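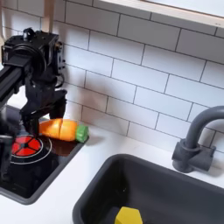 Zerrin Tatlı asked that it be minuted before anything else that a play kitchen is still a kitchen, and that if the sink is going to be used for storage the people doing the storing can empty it. The chair said she had been hoping to open the meeting first. The meeting was then opened.

TONSTEAD TOY LIBRARY
Minutes of the equipment meeting, Mar 8, 2018
Chair: Cuiping Han
Minutes: taken by whoever sat nearest the laptop

1. Minutes of the last meeting
Approved with one correction. The word "puzzling" in item 4 should have read "puzzles."

2. The play kitchen
Discussion ran longer than the agenda allowed, the agenda having allowed five minutes.

Zerrin reported that the kitchen has now been on the floor for a full season and is the most used thing we own, ahead of the train table, which was bought on the understanding that it would be the most used thing we own. The white counter wipes down well. The glossy black stovetop shows every fingerprint in the county. She has tried three cloths on it and recommends none of them.

The chair asked if the burner with the red center was causing any trouble. Two parents had raised it at the desk, one worried that it looked too much like a real burner and the other that it didn't look enough like one. Agreed to thank both and do nothing.

The faucet was discussed. Families continue to ask whether it can be hooked up to water. It was agreed that the answer is no, that the answer was also no last May, and that a card saying so should go by the sign-in book. Zerrin wished it noted that she has written this card before and that it went home with somebody.

Sink: see the remarks at the top. A proposal that each session end with the sink empty was carried, with one abstention from a member who said he would need to see how it went.

3. Play food
The sorting afternoon produced 118 pieces of play food, which is more than the catalog lists and more than anyone remembers buying. Of these, 34 are halves of something. The cut-apart vegetables are popular and come home in every combination except the original one. There was a long exchange on whether half a tomato may be lent with half an onion if the family doesn't object. The chair ruled that it may not.

The carrot is to be kept together when it goes back in the bin. It was suggested that the green top be treated as part of the carrot for lending purposes. Agreed, after more debate than the minutes will reflect.

Two quotes for replacement sets had come in. Revar offers a larger box with a great many eggs. Stillance offers a smaller box, fewer eggs, and a storage tray that the chair described as "the actual reason to buy it." Shi had been asked for a quote and sent a calendar. Agreed to order 2 of the Stillance sets and to hang up the calendar.

A question was asked about the smell in the old food bin. Zerrin said that the bin had contained a real banana. She did not wish to expand on this.

4. Lending rules for kitchen items
The kitchen itself doesn't go out. This has been the rule from the beginning, but a member arrived in the winter with a pickup truck and a hopeful expression, so it will now be written down.

Pots, plates and food may go out in the mesh bags, 2 bags to a household, for three weeks. Late bags will get a reminder call. The chair asked that the calls be friendlier than the last round, and Zerrin said they had been perfectly friendly for the first minute or so.

5. Floor layout
Moving the kitchen closer to the window was proposed again. It would get the counter out of the path of the dress-up rack, where at present every meal is prepared by a person wearing someone else's cape. Against this, the radiator is there. Cuiping will measure the wall before anybody lifts anything, and she asked that this order of events be respected.

6. Any other business
The train table wobbles. It was wobbling last time. Carried forward.

A request for quieter toys was received in writing from the office downstairs and read aloud, at some volume, over the xylophones.

Actions
Cuiping: measure the window wall; place the Stillance order.
Zerrin: new faucet card, this time taped down; pair up the play food halves and list the ones with no partner.
All: empty the sink.

Meeting closed when the room was needed for story hour. Next meeting to be set by email.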